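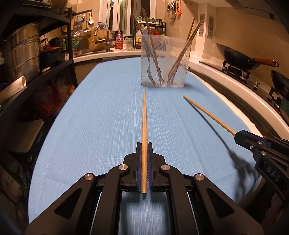 Should wooden chopsticks be stored standing up or lying flat?

Standing up in an open holder is best for everyday pairs, as long as they are fully dry first. Flat in a drawer is fine for pairs you only bring out now and then.

Gallery: setting and clearing the table at Dalden

Dalden is a supper room with a small kitchen attached. We moved our shared meals there in May and have been changing the layout bit by bit ever since. Several people have asked how we store and set out the chopsticks, so this page covers that, plus a few notes on the cloths and the shelving. It was put together by Helmi Honkanen, with notes from Yupin Phetsri on the cooking side. Last updated 1 March 2022.

The picture at the top of the page

Wooden chopsticks and the clear plastic holder, on the table with the light blue cloth. The holder has two compartments. The black metal shelving is on the left, with the large stainless steel stockpot on its upper shelf.

More about the things in it

The chopsticks
Plain light wood, no lacquer and no pattern. We bought a bulk box of 500 when we started and are still working through it. Plain ones are easy to pair up because any two will do. The painted sets we had before took far longer to sort after a meal, and there was always one left over.

Washing
Warm water, a little washing-up liquid and a soft sponge. Rub along the length, from the thick end to the tip. Please don't leave them soaking in the bowl with the plates. The wood swells and goes rough, and after that it picks up stains from soy sauce and chilli oil.

Drying
Spread them out on a tea towel overnight, near the window if there is room. They go back in the holder the next morning. Brock Penner dries his at home in a low oven and has had no trouble, but we don't do it here.

The holder
Clear plastic with a ribbed inside. It came from Rarunlow, in the kitchen section, and we later went back for a second. Tips up or tips down is a matter of taste – Yupin prefers tips up, Zachary Gosselin puts them tips down and says the thick ends look tidier. Either is allowed. Wipe out the bottom of each compartment once a week with a bit of kitchen paper.

The tablecloth
Light blue with a fine white crosshatched weave. It washes at 40 and needs no ironing if it is hung up straight away. There is a spare in the cupboard under the counter, folded in four. Turmeric is the one thing we have not managed to get out, so on curry nights we use the old brown cloth.

The shelving
Black metal, and tall. Large pots go on it so that the white countertop stays clear for serving. It was bought second-hand from Illés when they closed their shop, and the feet have been levelled with card.

The stockpot
Stainless steel, used for broth and for noodles when we have a full room. It is heavy when filled, so two people should lift it. Annick Thibodeau has the recipe for the broth and will copy it out if you ask her.

Setting a place

Put the chopsticks down side by side, on the right of the bowl, or across the front of it if the table is full. The thin ends point left when they lie across the front. We have no rests for every seat, so a folded paper napkin does the job. Children get a shorter pair, kept in the drawer below the cutlery tray.

When to throw a pair out

Look at the tips. If they have gone furry, split or dark, put them in the bin for garden sticks. Zachary uses them to hold up seedlings and will take as many as there are – the last bundle went to his tomatoes. A warped one can usually be found by rolling it on the worktop.

Replacements are in the box marked Skudonton, on the bottom shelf behind the rice. Please write on the lid when the box is getting low.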